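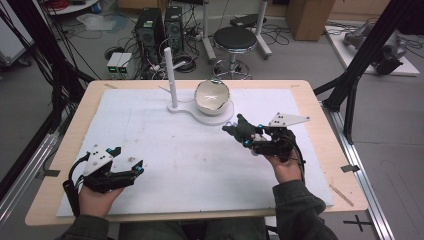
Holroyd Benchtop Cover Board, White

Product code: 834
Supplied by: Skotdale Sheet and Panel, Rillesel warehouse
Page updated: Sep 27, 2022

Holroyd is a rigid white foam board for covering work tables, backing displays and making up templates. It has a closed-cell core with a smooth face on both sides, so either side can be used as the working surface. The matt finish limits glare under overhead lighting, and pencil lines remain legible for layout work.

Boards are sold singly or in cartons. Full cartons ship flat on a pallet. Single boards are packed between card sheets and attract an oversize freight charge outside the metropolitan zone.

Specifications
Colour: white, both faces
Finish: matt
Core: closed-cell foam
Edges: square cut, unsealed
Maximum continuous service temperature: 60 degrees Celsius
Longest stocked length: 2,000 mm
Guillotine tolerance: plus or minus 2 mm

Cutting and fixing
Cut with a sharp snap-off blade and a steel rule, in several light passes. A blunt blade drags the core and leaves a ragged edge. Water-based contact adhesive and double-sided tape are both suitable. Solvent adhesives and aerosol sprays will attack the core - test on an offcut first. The board is not rated for point loads and should be fully supported when used horizontally.

Storage
Store flat, indoors and out of direct sunlight. Boards leaned against a wall for long periods will bow. A slight bow can usually be corrected by turning the board over and weighting it evenly overnight.

Cleaning
Wipe with a damp cloth and mild detergent. Methylated spirits will dull the face.

Related items
Kisside edge tape, white or grey, for sealing cut edges
Kisside corner protectors, pack
Holroyd Benchtop Cover Board, Black (limited stock, not reordered after July)

Cut-to-size orders are not returnable. Please check measurements before ordering. Offcuts are discarded unless requested at the time of order.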